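Hand-held gripper checklist: working with fabric in furnished rooms
Katgate site, bedroom tasks. Filled in on a Wednesday, with my comments left in.
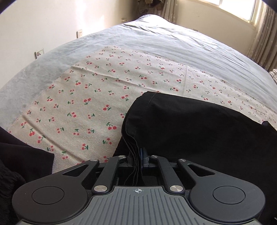 Fingers closed on loose threads hanging from a black cloth. See item 9.

I've used our standard list, the one we brought across from the Foleck site, and added a comment wherever a plain tick didn't seem enough. Scoring is OK, OK with comment, or Fix before next use. If you're picking this up for the first time, do the items in order, as the later ones assume the gripper has already been looked over.

PART A. BEFORE YOU PICK IT UP

1. Pivot caps seated, none proud of the arm
OK. I run a thumbnail round each one. It takes no time and I've caught a loose one that way before (at Foleck, on the older unit).

2. Linkage opens and closes without catching
OK with comment. Smooth for most of the travel, slightly stiff in the last bit before fully closed. I opened and closed it 10 times and it didn't get any worse. Still want Bansal to have a look when they do the July service.

3. Finger pads fixed down, no lifting corners
OK. Please don't glue a lifting pad back on yourself, however tempting! The last home repair left a ridge that marked every pale cloth we touched.

4. Target mark on the base plate clean and readable
OK. Soft dry cloth only. Somebody used a kitchen wipe on ours last month and it left smears.

5. Total weight with mount, limit 400 g
OK. Under the limit on the kitchen scales, which are the only scales we've got on site. I've asked for proper ones.

PART B. THE ROOM

6. Permission sheet signed for this room and these items
OK. It covers the bed, bedding and clothing. It does not cover anything in drawers, so leave drawers shut, even if a sock is sticking out.

7. Sockets and switches clear of the work
OK with comment. There are sockets on the wall behind the bed, and a thick duvet pushes up against that side very easily. Nothing was plugged in when I checked. If you do find a charger there, unplug it before you start and put it back afterwards. I'd like this to be its own line on the form.

8. Light steady enough to work by
OK. The window gives plenty in the daytime. Keep the curtains as you find them through a whole set. Changing them halfway makes a mess of the set and you'll only have to start again (ask me how I know).

PART C. HANDLING THE FABRIC

9. Grip is on the cloth itself, with no loose threads in the jaws
Fix before next use. It's the one I really want people to read. The fingers had hold of several thin black threads coming off the dark cloth on the bed. Threads are a nuisance twice over: pull on them and you can pucker or unravel somebody's clothes, and any bits that break off like to wind themselves round the pivots. Our rule is stop, open the jaws fully, ease the threads out by hand, then take a fresh grip on a proper fold of cloth. Don't tug to see if they'll give. And don't snip them either, however scruffy they look, unless the permission sheet says you can.

10. Dark items easy to tell apart
OK with comment. There was more than one dark lot of fabric on the bed, black on one side and black and deep purple on the other. Keep them well apart. The cherry print cloth underneath is lovely for this, as anything dark stands out against it, so work over that where you can and keep off the plain duvet.

11. Knits kept away from the linkage
OK with comment. There's a knitted bit in the left-hand pile and it was close to the gripper. A ribbed edge or an arm joint will snag a loop before you feel it. I'd move knits to the far side of the bed before starting, or leave them for a separate set with the smooth covers on.

12. Hands clear of the moving arms
OK. The cut-outs in the arms look like handy finger holes. They are not finger holes.

PART D. AFTERWARDS

13. Jaws and pivots checked for fluff and thread
To do after every 10 grips on fabric, and again before it goes in the case. Tweezers are in the lid pocket. Zosik's own guide says daily is enough, and for boxes and cups I'd agree, but black cloth sheds like a cat.

14. Anything snagged or pulled written down and the owner told
Nothing to report as of this check. If you're in doubt, write it down anyway.

OVERALL
Usable once item 9 is cleared and rechecked. Items 2 and 7 carried over to the next visit. Allow 5 minutes for the recheck, and initial the back of the sheet before it goes in the blue folder.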